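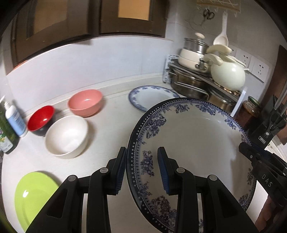
The Last Ferry to Jancombe

The ferry left Plota at 8 in the morning and my mother had us on the wharf before seven. She had packed the good plates in a tea chest between two blankets and she would not let the deckhand touch it. He stood there with his arms out for a bit and then went off to see to the ropes.

We were moving to Jancombe because the cannery at Plota had shut in July. My father had gone ahead to find a house. He'd written to say there was one on the hill with a veranda and a tank, and that the neighbours kept goats. My sister wanted to know if the goats were for us as well. My mother said they were not.

It was 55 kilometres across and the water was flat for the first half. After the Niven light it came up from the south and people stopped walking around. A man with a crate of hens sat down on the deck beside it and put his coat over the top. My sister was sick over the rail, and then she was hungry, and my mother gave her a dry biscuit from her pocket.

I went down below to check on the chest. It had slid a little and was leaning on someone's bicycle. I pushed it back and sat with my feet against it. I could hear the plates. They made a small sound, like teeth, each time we dropped off a wave. I put my hand flat on the lid, which made no difference, and left it there.

An old woman across from me asked what was in it.

"Plates," I said.

"How many?"

"Twenty-one. There were more."

She nodded and went back to her knitting. Later she told me she had crossed with a piano once, in worse weather than this, and it had never been right since. She still played it. Her husband used to leave the room.

My father was on the wharf in a hat I hadn't seen before. He and my mother shook hands, as if they'd been introduced, and then she laughed and fixed his collar. He had borrowed a cart. The tea chest went on last, and my mother walked behind it the whole way up the hill with one hand out.

The house had a veranda on one side only. The tank was a third full. My mother opened the chest on the kitchen floor before she had taken off her coat, and lifted the plates out one by one and turned each of them to the window. Two had cracked. She put those on the sill.

"We'll use them for the goats," my sister said.

My father went to see about firewood.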